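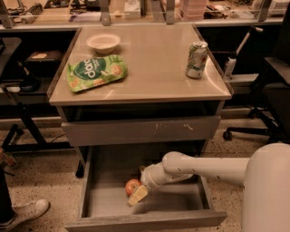 Two-drawer unit, gray with beige top. Bottom drawer open.

Plurano 2 Drawer Cabinet
Gray / beige top
Item: Plurano 2DR
Ships flat from our Flusodbridge warehouse

Price: $125
With casters: add $18
Spare drawer front: $22

In stock. Updated 8/26/19

Overview

Small cabinet, two drawers, flat top you can use. Goes beside a desk, at the end of a bed, under a window, wherever. We sell a lot of them to dorms and small offices, and to people who rent and don't want to drill anything into a wall. Comes flat. You put it together. Most people are done inside an hour, longer if you skip the drawing on page one (don't skip it).

The Plurano replaces the old Daneshvar cabinet, which we stopped carrying in February. Same footprint. Different runners, so old Daneshvar drawers will NOT fit the new body. We get this question every week. Sorry, no.

What's in the box

Two side panels, back, base, top
Two drawers, each in parts, with fronts
Runners, left and right pairs, marked L and R
Bag of screws and cam locks
Hex key
Printed instructions

Not in the box: screwdriver (Phillips, medium), casters, wall strap. Strap is free, just ask for one in the order notes. If there are small kids in the house ask for one.

Top

Glossy finish, wipes down with a damp cloth. Dish soap is fine. No bleach, no scouring pads, nothing gritty. Lamp, printer, bowl of keys, lunch, all fine. Load limit on the top is 88 lb spread out. Don't stand on it. Don't sit on it either, people do.

Hot mugs ok with a coaster. Pans straight off the stove no, it will mark and we can't fix a mark.

Drawers

Both pull right out to the stop. Lift the front a little and keep pulling to take them off for cleaning. No locks on this model. If you need a lock look at the Prirnum file cabinet, which is heavier and costs more but has a key.

Drawers are not soft close. They close when you push them. Please don't kick them shut, the fronts are flat and they show scuffs. Light scuffs mostly come off with a white eraser, go easy. Deep ones don't, and that's what the spare front is for.

Rated for daily home and office use. Not a tool chest. Wrenches, paint cans, bricks of printer paper stacked to the rim, the bottom panel is going to sag on you sooner or later.

Putting it together

1. Lay out all the parts on carpet or the flattened box.
2. Runners go on the side panels first. Check L and R. Most of the returns we see are runners on backwards.
3. Cam locks a quarter turn, snug. Stop when it stops.
4. Back panel before the top. If the top won't sit flush, the back isn't all the way in its groove.
5. Drawers last. Build both, then slide the bottom one in first.
6. Let it stand on a level floor. If a drawer rolls open by itself the floor is off, put a shim under the front edge.

No power drill. It strips the holes and we can tell.

Casters

Set of four, the front pair lock. They screw into the base, holes are already there under the paper covers. Put them on before the drawers go in, much easier with the thing upside down and empty. Not for thick carpet.

Shipping

Ships in two business days. Ground only, lower 48. One carton per cabinet. Free shipping on orders over $200, so two cabinets ship free and one doesn't. One cabinet by itself is $14.

Pick up at the Flusodbridge counter is free, bring the order number. The carton fits on the back seat of most cars. It's awkward more than heavy.

Returns

30 days, in the orignal carton, not assembled. If it's assembled and something is wrong with it, don't take it apart, send us a photo and we will mail the part. Usually faster for everybody.

Missing screws: email us, we mail a new bag, no charge. Tell us which bag letter.

Warranty is one year on runners and cam locks. Does not cover water, scratches, or moving damage.

Quick answers

Does it come in white? Not right now. Maybe spring.
Can I stack two? No.
Can I swap the drawers top and bottom? No, the fronts are drilled different.
Does it smell when you open the box? A bit. Leave the drawers open overnight.
Do you sell just the top? Yes, call for a price, we keep a few.
Bulk pricing? Ten or more, use the quote form. Schools can pay by purchase order.

Also see

Prirnum Locking File Cabinet
Plurano 3 Drawer (backordered)
Felt drawer liners, cut to size, pack of two
Caster set, replacment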